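Clikard laptop refurbishment: progress report to the Perkel Fund, October

What a good quarter this has been! We set out to get 69 donated laptops working again and every one has now been through Necati Kahraman's bench. Most needed a new drive and a clean install. A few had swollen batteries, so those went straight to recycling and we kept the screens and keyboards for spares.

Malou Grímsdóttir has started the drop-in repair mornings at Erdem Hall, and we're delighted with them. Her first one drew 12 people, several with printers we hadn't planned for (she fixed them anyway). Spending is on budget, apart from £200 extra on chargers.

Next we'd like to train two more repairers before the winter.

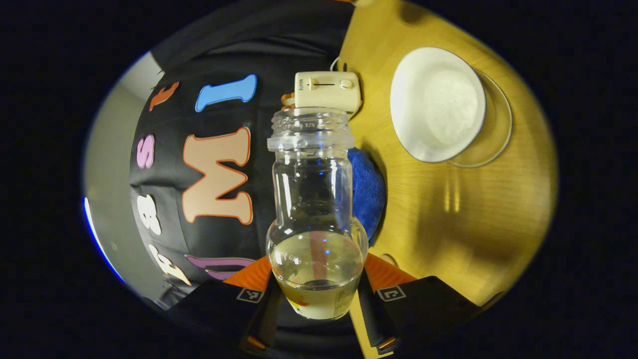

How are the old drives wiped before a laptop is passed on?
Each drive is overwritten in full and checked by a second person, and any that fail the check are shredded.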